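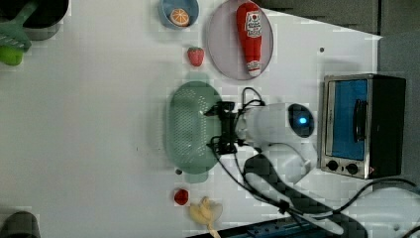
One customer wrote to us that she had ordered a play kitchen set in March, paid for next-day delivery, and still couldn't work out from the website whether she was allowed to send back half of it. She had a point, and the answers on this page have been rewritten.

Sidormont Toys: Orders, Delivery and Returns
Last updated Wednesday, November 30, 2022

Can I return part of a set?
No. Sets have one price and come back as one item. If a single piece is damaged or missing, tell us and we will send that piece free of charge.

How long do I have to return something?
You have 36 days from the day the parcel arrives. Items must be unused and in their box. The box can be opened, but please don't tape over the printed label.

Who delivers my order?
Small parcels go with Fastance. Anything over 13 kg goes with Koller, who will text you a two-hour slot the evening before. Koller does not deliver on Sundays.

Can I collect from the shop?
Yes, from our Wodley branch. Wait for the collection email before you set off. We keep orders behind the till for seven days, then put them back into stock and refund you.

Do you sell spare parts?
For most of our own range, yes. There are 134 parts on the spares list at the moment, mainly knobs, hinges, door handles and shelf pegs. Quote the number on the base of the toy.

My toy oven door won't shut. Is it faulty?
Check the hinge pin first. It can be pushed in too far when the door is fitted. If it still won't shut, send us a photo and your order number.

How do I clean play food and pans?
Warm water and washing-up liquid for plastic. Wipe wooden pieces with a damp cloth and dry them straight away. Nothing in our range should go in the dishwasher.

When will I get my refund?
Within five working days of the parcel reaching us. Refunds go to the card you paid with. Gift card orders are refunded to a new gift card, sent by email.

Do you post abroad?
Not at present.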